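Mallet head splitting next to the handle, glue it or replace it?

rhudec
Posted Thursday, October 31, 2019
Posts: 489

I have a wooden mallet with a round head and a flat handle. I've used it since August for knocking joints together on small boxes. The head now has a crack running down from the top, just left of the handle. The bottom edge of the head is getting rough too. The handle still seems fine.

Can I get glue into a crack like this, or is it firewood? The mallet was cheap but I like the weight.

Rostislav Hudec

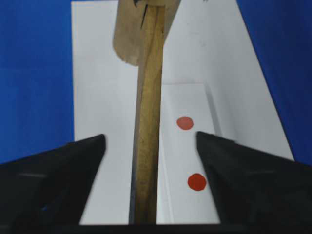
Re: Mallet head splitting next to the handle, glue it or replace it?

Clalureo
Posts: 1575

I'd glue it. Thin wood glue, work it in with a strip of paper, then put a hose clamp on the head overnight. I did that to mine 2 years ago and still use it every week. Sand the rough edge while you're at it or it will mark your work.

Zada
Posts: 16

I don't agree. A split that close to the handle is where all the force goes. Glue holds for light taps, but I wouldn't swing it at a chisel. Turn a new head and keep the handle.

Clalureo

He said small boxes, Zada. That is light taps.

Zada

Fair enough for boxes. People forget and grab it for something else, though — I have.

Lynch

Does the crack go all the way through? Look at the other side of the head before you buy anything. If it does, I'm with Zada.

rhudec

Checked the back and there's no crack there that I can find. I'll try the glue this weekend. No lathe, so a new head would mean asking my neighbor.

Lynch

Then glue it. Leave the clamp on for a full day if your shop is cold.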